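Prollix Mug Riser, light wood and black wire
Item 993 | Sold by Huline | Mugs not included

You own more mugs than you have people. We don't judge, we sell shelving. The Prollix gives the back row a bit of height so you can stop reaching past the good mug to get to the chipped one.

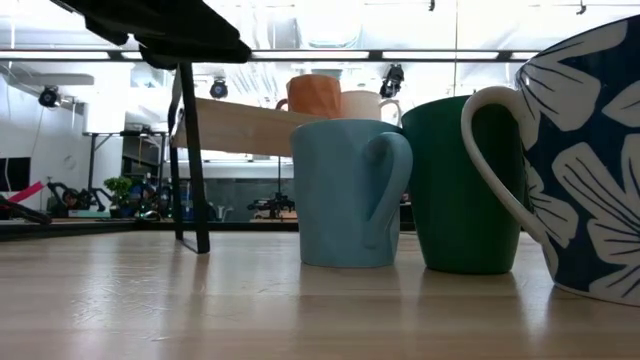
Goes on a counter, a table or inside a deep cabinet. The thin black wire stays out of the way, and so do the legs, which have 2 settings: up and folded. Snaps together in 4 steps, three of them obvious.

Holds roughly 164 ounces of coffee you haven't made yet.

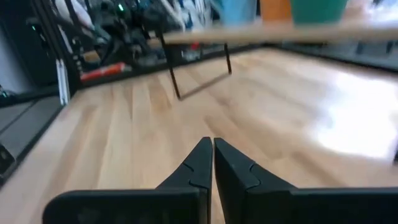 Wipe with a damp cloth. Keep it out of the dishwasher, whatever your roommate says. If the wood starts to look thirsty in July, a little Sterurard board oil will fix it.

Faceted, flowered and plain mugs all welcome. Saucers should see the Ait Ali plate rack, sold separately.

Orders placed on Sunday ship when we're back at our desks. Returns accepted unused, in the box, without mugs.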